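**Yupanqui puts its name to a 22-page report on why Australians can't agree about making the bed**

January 26, 2024

Yupanqui, the small Australian linen firm that has spent the past decade selling sheets to people who then refuse to iron them, has released *Top Sheet Optional*, its first report on the bed-making habits of its own customers. It runs to 22 pages, two of which are graphs, and it contains no advice on thread count whatsoever.

The report draws on 840 replies to a questionnaire posted to customers last June. Those who answered were offered 10 per cent off a pillowcase. Many took the discount and then used the comments box to complain about fitted sheets, which suited everyone.

"We went in hoping to learn which colours people liked," said Maribel Zapata, founder of Yupanqui. "What we got was several hundred accounts of marriages under strain. One customer sent a diagram. It was a good diagram."

**The top sheet question**

The longest chapter deals with the flat top sheet, an item that half the country's households seem to regard as basic hygiene and the other half as something that ends up around the ankles by two in the morning. Yupanqui sells both flat sheets and quilt covers and has, the report notes, a strong commercial interest in the argument never being settled.

Customers who grew up with a top sheet tended to keep using one, often over the objections of whoever they later moved in with. Customers who gave it up described the moment in some detail. Several mentioned a holiday in Europe. One mentioned a holiday in Ballarat.

Report author Stamatia Chrysikopoulos read every comment herself over a fortnight and has since changed her own position on the matter, although she declines to say in which direction.

"People write very plainly about beds," she said. "They'll tell you who steals the quilt and how long it's been going on. I didn't have to prompt anyone."

**Corners, folded and otherwise**

A second chapter covers hospital corners. Respondents who could fold one nearly always named the person who had taught them – a nan, a matron, a sergeant, a motel manager in Dubbo – and nearly always added that their own children had shown no interest.

The firm had planned a fold-out guide to the technique. It was dropped after product manager Heriberto Llanos and warehouse manager Jhosep Rivadeneyra turned out to have been taught different methods and neither would give ground. The report prints a blank box where the guide would have gone, with a dotted line around it for customers who would like to draw their own.

**The sheet that will not stay put**

The complaint that came up most often was the one Yupanqui could least afford to ignore: the sheet that works its way off the mattress. Customers reported pinning, tying, tucking and, in a granny flat outside Wagga Wagga, weighing one corner down with a set of encyclopaedias. Clips and elastic straps had a loyal following. Ironing did not, and the chapter makes no attempt to revive it. 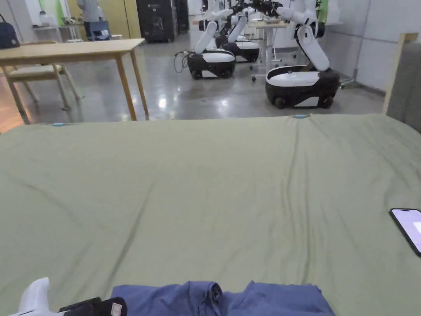 *Light-blue clips along the edge of a sage-green bedsheet. Creases as found.*

In response, the firm will add deeper pockets to its fitted range. The new line is called Undum and comes in single, king single, double, queen and king. Each sheet carries a label reading "short side" on the short side. This was the most requested feature in the survey by a comfortable distance, and Mr Llanos has asked that it be recorded that he suggested it years ago.

"I have the email," he said.

**What happens next**

*Top Sheet Optional* is free and can be picked up at the Yupanqui shop counter or posted on request. The Undum range goes on sale in June in white, oatmeal and a green the firm has spent far too long naming. Staff could not choose between "gum" and "sage", so the packet just says "green".

A follow-up on doona covers, and how on earth anyone gets the doona into the corners, is being considered. Ms Chrysikopoulos has asked for a longer deadline and a quieter room.

Ilídio Azevedo, who looks after customer letters at Yupanqui, would like it known that further diagrams are welcome but should be no larger than A4.

**Notes for editors**

- The survey was open to Yupanqui customers only and should not be taken as the view of the nation, however tempting the headline.
- Printed copies, fabric swatches and interviews with Ms Zapata or Ms Chrysikopoulos are available through the Yupanqui press desk.
- Mr Llanos and Mr Rivadeneyra are available for interview separately.

ENDS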